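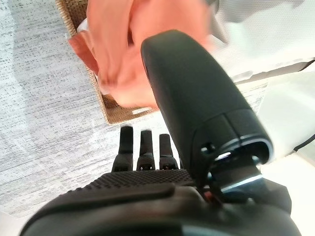

Ten Thousand Shirts Won't Teach a Robot Laundry

Every few months a company tells us that household robots are one big pile of examples away from working. Ganasetti is the latest. Its plan is to record 3000 sessions of a humanoid tidying bedrooms, feed them to a learning system and wait. By 9 Aug 2019 it had 2647 of them, and the number was printed larger than anything else in its update.

I don't doubt the count. I doubt what is being counted. Fotini Raptis, who sorted recordings for the Beda project, told me that 2109 of theirs used the same few garments in the same room. A machine that has met one orange top that often has learned a lot about one orange top.

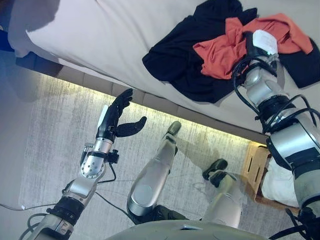

What the bed leaves out

Bedrooms are supposed to be the hard case, and I'll grant that clothes are nasty things to pick up. They fold over themselves and hide their own edges. Put a bright garment on a black one and a person still sees two garments. Whether the system sees two, or one lump with a change of color, is something I'd like tested before anyone collects more.
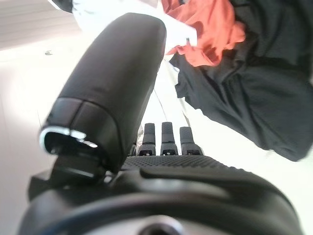
Black and orange-red cloth, as seen from the robot's hand.

Iraklis Lazaridis, an engineer at Papadakis, thinks I'm being unfair. Volume comes first, he says, and variety follows once the routine is cheap. Maybe. But the routine never seems to get cheap. Somebody has to set up the room and throw out the bad takes, and changing the bedding costs an afternoon, so the bedding stays.
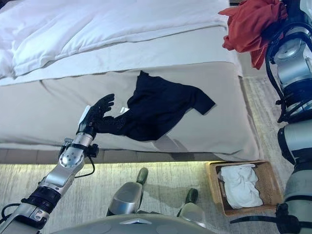
I would trade the whole 3000 for a smaller set from 10 different homes, with bad lighting and somebody's actual laundry. Ota tried something close to that and published its failures along with the rest. The totals looked puny next to Ganasetti's, and I learned more from them. Until the others do the same, I'm keeping my hamper and folding my own shirts.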